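Where the Cables Go on a Height-Adjustable Desk

Eun-ji Moon has worked on desk hardware for most of her career, first on clamps and grommets and now on the parts that sit under the worktop. At Plemton she is responsible for the cable tray, the vertical cable chain and the computer holder that ship with the Pallorell frame. We spoke in November, mostly about cable length.

"People buy a frame by its lifting capacity and its speed," Moon said. "Those numbers are fine on nearly everything sold now. What fails in the first year is a connector, and it fails from being pulled a little every day."

A fixed desk needs enough cable to reach the outlet. A desk that moves needs enough cable to reach the outlet at full height, plus slack for the bend at each end, and somewhere to put that slack when the desk is down. Moon said most of the support tickets she reads come from desks where the first condition was met and the other one was left out.

"A user sets everything up sitting down. The monitor cable reaches. Then the desk goes up and the cable is the thing holding the computer to the floor."

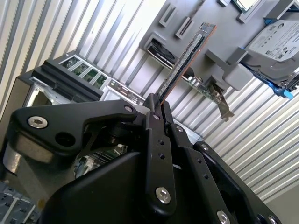
Measuring the run

Her method starts at the top of travel. The desk is raised all the way and left there while every cable is routed. Power goes first, then display, then network. Only after the last cable is in place does the desk come down, slowly, with someone watching the underside.

The frame she works on has 700 mm of travel. A cable that hangs free between the tray and the floor has to take up all of that, and it will fold wherever it likes. A chain forces the fold to happen in the same place each time. Moon prefers a chain with links that open from the side, so that a cable can be swapped without pulling its plug through the whole length.

"We specify a minimum bend radius of 50 mm for the chain. Standard power cords will go tighter than that. Display cables often won't, or they will for a few months and then you start getting a black screen when the desk passes a certain height."

Intermittent faults of that kind are hard to trace. Users report a bad monitor, replace it, and see the same fault with the new one. She suggests raising the desk in small steps with the screen on. If the picture drops out at the same height twice, the cable is the first thing to check.

Plemton runs its chain on a test frame in a building the staff call Ryu. The last sample was stopped at 3195 full cycles when a strain relief worked loose from the tray. The chain itself was intact.

"That was a screw problem," Moon said. "We had a wood screw going into the worktop at the end of the tray, where the load is highest. It is a machine screw into a threaded insert now. The tray got slightly more expensive and a lot less interesting to test."

Floor or frame

The largest decision is where the computer sits. With the tower on the floor, every cable between it and the desk has to make the full trip. With the tower on the frame, the display, keyboard and mouse cables never move relative to the computer, and only power and network go down to the floor.

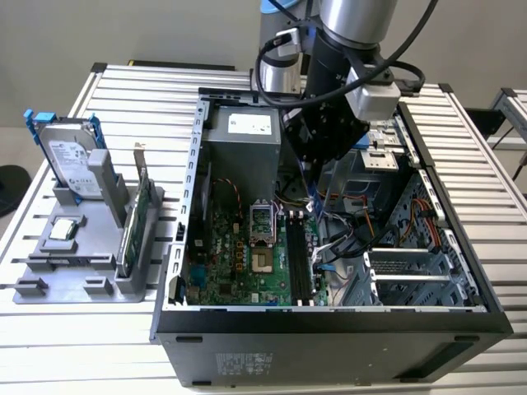
Desktop tower on its side, with the panel removed and the CPU socket empty.

Moon recommends the frame in most cases, with some conditions. The holder should attach to the steel crossbar or to the worktop close to a leg. A heavy tower hung at the far end of a worktop shifts the load to one column, and some control boxes read that as a collision and stop the desk.

"The anti-collision sensor is looking for a change in motor current or a change in tilt. It doesn't know what caused it. If you hang a heavy case on the left corner, run the reset procedure afterward so the controller starts from the new load. It is in the manual. It is on page 2, and I still get asked."

Clearance is the other condition. The holder must leave room for the rear connectors and for the intake and exhaust vents, wherever those are on the case. Moon dislikes the strap-style holders that cover a side vent. She also dislikes any holder that puts the bottom of the case lower than the seat of the chair when the desk is at sitting height, on the grounds that a knee will find it.

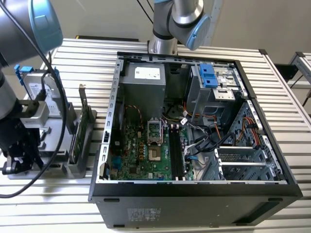
There is a case for leaving the computer on the floor, and she did not dismiss it. A worktop with a light frame will shake more at standing height with a tower attached. Hard drives with moving parts are less common than they were, but where one is in use she would keep it off a desk that moves several times a day. Offices that need to reach the back of the machine often may also prefer it on a low stand with casters.

"Then use a chain, use longer cables, and fix both ends. A stand that can roll will roll. I would lock the casters and put the chain foot right beside it."

Small machines are easier. A compact computer can go in the tray or on the back of the monitor, and the number of cables leaving the desk drops to a single power lead. Moon's own desk is set up this way, with a power strip screwed to the underside of the top and everything else plugged into it.

Power strips

On power strips she was firm. The strip should be mounted to the desk, never left in a loose tray, and its own cord should be the only power cord that goes to the wall. She does not allow one strip to be plugged into another. The cord should be clamped within a hand's width of the strip, so that a pull is taken by the clamp and never by the plug.
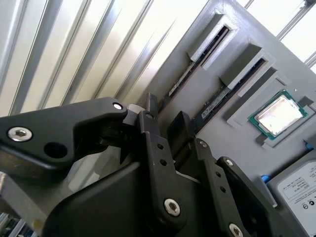

She also asks users to leave the strip's switch where it can be reached without crawling. On the Pallorell frame the mounting slots were moved toward the front edge for this reason, after an office trial showed that people left everything on permanently when the switch was at the back.

The crossbar has changed too. Earlier frames used a flat bar with no holes, and installers fixed cables to it with adhesive pads. The pads held until the first warm summer. The current bar has a row of slots sized for a reusable tie, and Moon asks installers to keep the ties loose enough to turn by hand.

"A tight tie looks neat in the photo. It also puts a hard edge on the cable at the one point where it wants to move."

A wider tray, sold under the name Plallero, is due next. It hinges down at the front on both ends, and it is deep enough for a laptop power supply to lie flat with its cord coiled beside it. Moon would not give a load rating before testing is finished. She did say that the hinge pins are steel – the first samples had plastic ones, and she kept a broken pair in her desk drawer.

Asked what she would check on a desk that is already installed, she said to raise it to the top and look at each plug in turn. A plug that sits at an angle is under tension, and that cable needs to be rerouted or replaced with a longer one before the desk is used again.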